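Workshop tips for the robotics club — folding and paper prototypes

Updated June 10, 2023, after the second practice round. Read before you touch the kit. Sorry its a bit rushed, bus in 23 minutes.

Paper first. Always. Fold the gripper fingers out of plain printer paper before you cut anything for real. Xolani skipped this on the Trivuvau arm and we lost a whole evening to a claw that closed sideways.

Table. Wipe it, dry it, then lay sheets down. Crumbs make dents. One sheet in front of you, spares pushed well back so you don't lean on them.

Holding the sheet. Left palm flat, right hand does the smoothing, fingers wide. Work from the middle out to the corner. If the corner flips under, stop and flatten it, don't crease over it — a crooked first fold stays crooked all the way through.

White paper on a white table is hard to see. Pencil a line down each edge, or color the corners with a marker. Anathi uses orange. Any color but yellow is fine.

Creases: back of a spoon. Thumbnails are ok for short ones. Press once, slow. Going over it four times makes the paper fuzzy and then the hinge wobbles.

Glue stick, not white glue. White glue wrinkles everything.

Labels. Write the part number on the INSIDE of the fold. Vandier team had 169 strips in one shoe box last season and not one marked. Took Karlijn and me till closing time to sort them.

Rubber bands for tendons — thin ones, kitchen drawer kind. Fishing line works too but the knots slip, so double knot and a dab of nail polish.

Cables. Keep paper off them, keep drinks off them. Chargers go along the wall side and nobody stretches one accross a walkway please.

Testing. Motor comes last. Move the paper finger by hand 30 times. If the fold splits, put tape on the outside of the hinge and try again. Then tell Johannes, he keeps the sheet of what failed.

Cleaning up: scraps in the paper bin, tape in the other one. Scissors back in the blue tin. 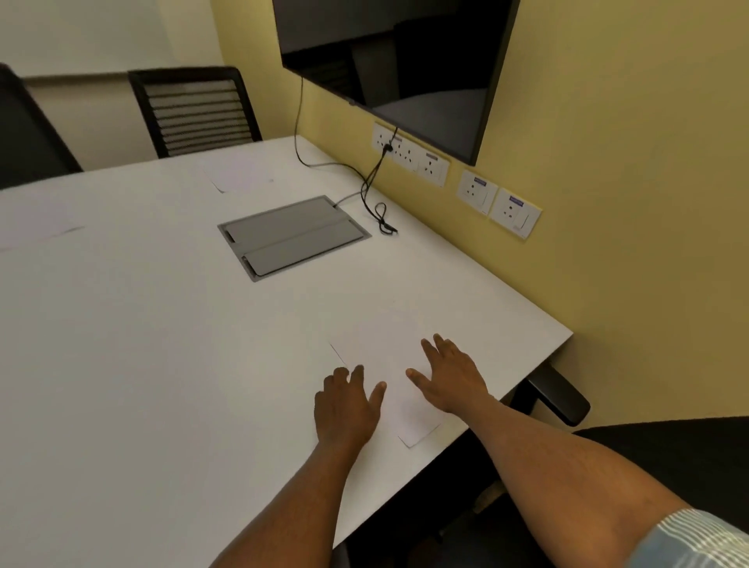
Next time we start on the wrist joint. Bring cereal boxes, thin card, not the shiny kind. Ayanda has the templates for the Estell round, ask her for a copy and don't print your own, the scale comes out wrong.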